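Skundance Daily Rack Prices: data card

Version 3, last updated 5/21/23
Maintainer: Donal Heffernan

Summary

Skundance is a table of daily wholesale rack prices for heating oil, diesel and regular gasoline, collected from posted terminal sheets. One row holds one product at one terminal on one day. Prices are in US dollars per gallon, before tax, as posted at the evening change.

The set was built to study how fast a move in the futures market reaches the rack. It was not built for settling contracts and should not be used for that.

Sources

Sheets come from two suppliers, Jutmont and Noonan. Jutmont posts one sheet per terminal. Noonan posts a combined sheet, which the loader splits by terminal code. Where both post a price for the same product and terminal, both rows are kept and the supplier column tells them apart. No average is computed.

Fields

date: posting date, local to the terminal
terminal: short code, see terminals.csv
supplier: JUT or NOO
product: HO, ULSD or REG
price: dollars per gallon, four decimal places
change: price minus the previous posted price, same supplier
flag: blank, C (corrected) or S (stale)
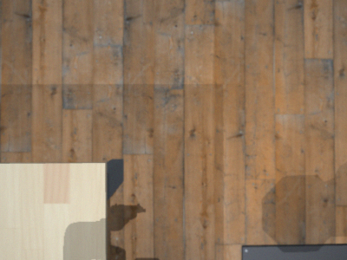
Gaps in the table are left as gaps. Terminals do not all post on the same days, so a series for one terminal may stop and restart at dates that mean nothing to its neighbor. Plotted side by side, the series break up much like the floor planks, with short boards joined end to end and the joints at different heights from one column to the next. Do not fill forward across a gap longer than 3 days. The change field is blank on the first row after a gap of any length, and the loader does not try to rebuild it.

Cleaning

A price is marked S when it repeats for 10 postings in a row while the futures settlement moved. Stale rows stay in the table. A price is marked C when the supplier sent a revised sheet; the first value is moved to revisions.csv with the time it was replaced.

Very large one-day moves are not removed. Most of them are real -- the December file has several from a pipeline outage, and they were checked against the sheets by hand.

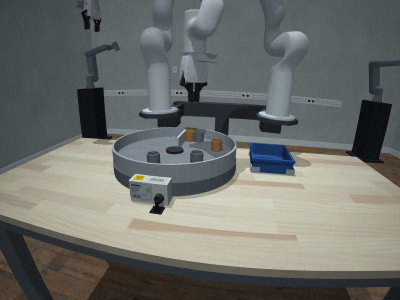 Unit errors are handled apart from this. Noonan sheets sometimes give cents in place of dollars, and any value above 100 is divided by 100 before loading. The step is logged in units.log.

Size and format

The main file has 1918 rows. All files are comma-separated, UTF-8, with a header line. The loader script is Dradura, kept in the tools folder. It needs Python and no other packages.

Known problems

Two terminal codes were reused after a change of owner. Use the valid_from column in terminals.csv when joining.
REG is missing for winter grades at inland terminals.
Holiday postings carry the date of the sheet -- the price may take effect a day later.

Corrections

Send corrections to the maintainer with the date, terminal, supplier and a copy of the sheet. Reports without a sheet are logged but not applied.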